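Two-Arm Cell Inspection, Flanasum Table Line
Cleltwood site - January round
Filled in by the cell inspector. Comments from the shift are pasted in where they were received.

Applies to: all enclosed tabletop cells with two arms sharing one work surface
Checklist revision: 6
Items marked OK, FIX or WATCH. A cell with any open FIX runs at reduced speed or stays off.

Section 1. Before power

1.1 Emergency stop pressed, released and pressed again. Controller log shows both. OK
1.2 Enclosure walls fastened on all sides, no gaps at hand height. OK
1.3 Overhead lines clear of full arm reach. Checked with the left arm raised by hand, then the right. OK
1.4 Mounting bolts on both bases at the torque on the Conorel sheet. OK - one bolt on the right base took a small turn before it clicked. Noted on the sheet.
1.5 Nothing on the table that is missing from the task list. OK

Section 2. Shared work area

The house rule is that only one arm may be inside the middle zone at working speed. The other arm either parks or holds still until the first has left. The zone is set in software, and the inspector checks it by stepping through the task at low speed with a hand on the stop.

2.1 Zone limits match the values on file. OK
2.2 Second arm holds when the first enters the zone. OK
2.3 Hold releases only after the first arm reports clear. WATCH - the release took longer on one pass than on the others. Logged as entry 229.

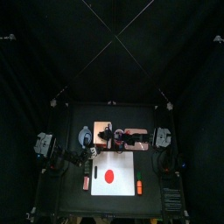
Item 2.2, both arms over the table, right gripper at the wooden box.

2.4 Task objects placed so neither arm has to reach under the other. FIX - the pink tray lies under the right arm's links. Move it, or change the task so it is only used when that arm is parked.
2.5 Label panel at the front of the table in place. OK

Section 3. Grippers and wrist

Do these with the arm stopped and the brakes on. Wrist camera views are fine for the first look, but the finger check has to be done by eye and by hand.

3.1 Fingers free of cracks and chips, tips line up when closed. OK
3.2 Finger screws snug. OK
3.3 Grip force at or under the limit for soft items. OK, five closes in a row, all within the limit.
3.4 Wrist bracket tight, no play when pushed from the side. OK
3.5 Cables behind the wrist do not pull at full turn. WATCH - no wear found, but the slack is less than I would like at the end of travel. Look again next round.

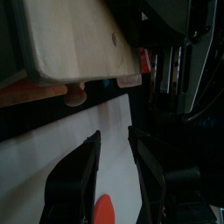
Nii Nutsugah wrote back that 3.5 should be a FIX on any cell that runs overnight. In his view a cable that is short on slack at inspection will be shorter still after a few weeks of tie wraps settling, and the person who finds out will be whoever is on at 3 a.m. He also asked that the full-turn test be done in both directions, which the current wording does not say.

Agreed on both points. This cell does not run overnight, so the mark stays at WATCH. The wording of 3.5 will change at the next revision to read "in both directions." Until then please do it that way anyway.

Section 4. Running check

4.1 Ten minutes of normal task at low speed, no faults. OK
4.2 Same at working speed. Not done, open FIX at 2.4.
4.3 Cycle counter read and written down. 3,819
4.4 Cables resting on the table kept out of the path of both arms. WATCH 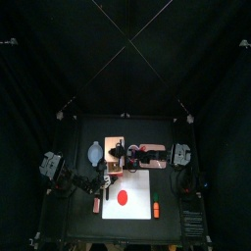 Item 4.4 gets skipped more than any other on this list, and I would ask the Kariuki cells to go back and do it properly. Arm paths get checked against each other and then people forget the cable runs. Follow each run from the base to where it leaves the cell and note any place where it touches the work surface. On this cell the black bundle from the right base loops down onto the table behind it, so that is where to look first. A clip at the base would be enough. If a clip is added, repeat 3.5 on that arm.

Open items
2.4 tray position - FIX, before working speed
2.3 slow release - WATCH
3.5 wrist cable slack - WATCH
4.4 cable on work surface - WATCH

Return the signed copy to the Cleltwood office and keep one at the cell.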